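4. Results: where colour went, and what people did next

4.1 Overview of the diaries

The 13 households on the Dirasby estate kept their room diaries through April and sent us 2,242 entries between them, far more than we had dared to hope for. Some entries are a single word ("gloomy"). Others run to a page and take in the weather, the dog and a long-standing quarrel over a lampshade. We read every one of them, and we would happily read them all again.

As set out in Section 3, each household chose one wall in one room and painted it in a colour from the Bramik range, leaving the other walls as they were. We had expected living rooms to win easily. They didn't. Hallways were the favourite, followed by bedrooms, and then, to our delight, by the small leftover corners where people had set up a desk. Kitchens came last, mostly for want of any bare wall to paint.

4.2 Hallways

The flats at Dirasby all have the same hallway: long, narrow, with no window and a door at each end. Before painting, the diaries hardly mention it. Afterwards it turns up again and again. People wrote about the far wall as something to walk towards, and several used the word "welcome" without any prompting from us. One household picked a deep ochre, hated it for two evenings, changed the bulb and then painted the inside of the front door to match.

Dark colours did well here, which goes against the usual advice to keep narrow spaces pale. Monti's earlier interviews in Brornport had hinted at this, and it is very pleasing to see it come through in the diaries too. A dark end wall seemed to make the pale side walls look brighter by contrast, and people stopped complaining that the space felt like a corridor in an office block. We would not push this too far. Every one of these hallways had a white ceiling, and we can't say how a dark wall would fare beneath a dark one.

4.3 Bedrooms

Bedrooms gave us the most settled results and the least drama. Soft greens and greyed blues were chosen most often, nearly always for the wall behind the bed. Nouri, who coded these entries, noticed that the wall was described quite differently depending on when the diary was filled in. Morning entries talk about the colour itself. Evening entries talk about the bed linen, the lamp, the curtains and how they sit against it.

This has a lovely practical use. A sample looked at only in daylight tells a person about half of what they are going to live with, and the other half depends on things they already own. Two households took their tester card round the room at bedtime, holding it up against pillows and the backs of chairs, and both wrote that they were glad they had. We now suggest this to anyone who asks.

Curtains deserve a word of their own. Households that had full-length curtains on the Pace track, which runs the whole width of the wall, tended to treat curtain and paint as one big block of colour. Households with short curtains treated them as two separate things and worried a good deal more about whether they matched.

4.4 Desk corners

None of our households had a room set aside for work. Desks stood in alcoves, behind sofas, at the foot of beds and in one case inside a former airing cupboard with the doors taken off. The painted area was small, and the effect on the diaries was out of all proportion to it! People wrote that the corner now had an edge, that work "stayed in there", that they could sit on the sofa with their back to it and forget about it.

What sits on the desk matters as well. Equipment is mostly black, silver or grey, and a wall that flatters cushions may do nothing at all for a computer (Figure 2). Households who chose warm mid-tones, such as terracotta or a brownish pink, rarely mentioned their equipment afterwards. Those who chose cool pale shades mentioned it often and wanted it hidden. Benedetti suggests that dark objects lose some of their hard outline against a mid-tone, and the entries fit that idea nicely, although we did not set out to test it.

Shelves helped too. A plain shelf 300 mm deep, painted to match the wall behind it, was the most copied idea in the whole study. It began in one flat and had spread up the stairwell before we had finished collecting the diaries.

Figure 2. Open desktop computer chassis and black gripper.

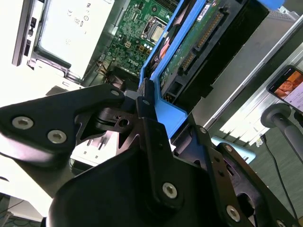
4.5 Second thoughts

Four households repainted before the diaries closed. We were worried when the first one told us, and we needn't have been. In each case the second colour was a close neighbour of the first, a shade deeper or a touch warmer, and the entries after repainting are among the most contented we have. Marchetti reads these as adjustments by people who had learned to see their wall properly, and we agree with her.

Timing seems to be important. Doubts were strongest in the first few days and then faded quickly. Anyone giving advice on colour could usefully tell people to expect this, and to leave the brushes in the shed for a week before deciding anything.

4.6 Limits of the diaries

All the flats share one floor plan, and all the households volunteered, so we have heard from people who already liked the idea of a painted wall. Nigam is now preparing a set of follow-up visits to see which walls have lasted, and whether the ochre door is still ochre.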